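Chapter 4
Chores: The Last Hard Problem?

Open almost any magazine from the last 30 years and you'll find a promise that a machine will soon clean your house. Factories got their robots long ago. A welding arm at the Zundell plant can repeat one motion 1,000 times before lunch and never drift by the width of a hair. So why is dusting still your job?

It's a wonderful question, and it will keep us busy for the whole chapter! A weld happens in the same spot every time. A shelf gets rearranged daily - cups move, scraps of paper turn up, somebody leaves a box on the lower board. Before a machine can wipe that shelf, it has to notice what is there and decide what to do about it.
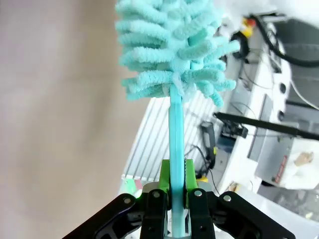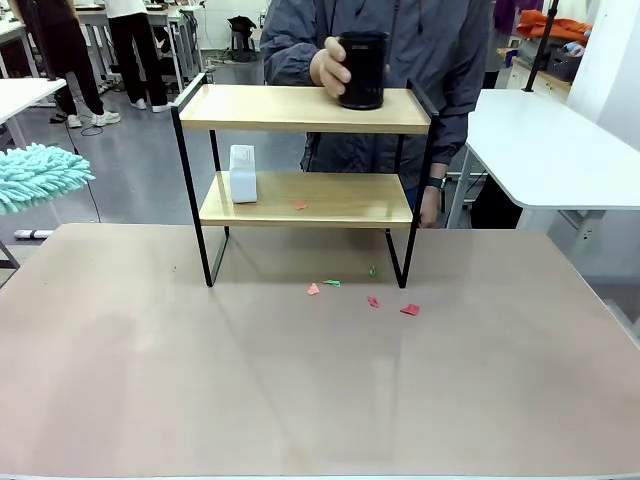 Figures 4.1 and 4.2. A microfiber duster held in a gripper; a cup held by hand on the top board of a two-tier shelf.

Can a robot dust a shelf today?
Under the right conditions, it can. If the shelf is familiar and the objects are few, a good system may finish the job, though often more slowly than a person would. Move it to a strange living room and the results get shaky.

Section 4.1 starts with grip, and with the Divon tests, in which one arm tried 25 common household tools. Bring a feather duster or a dish brush to class if you have one - you'll want it for the first activity.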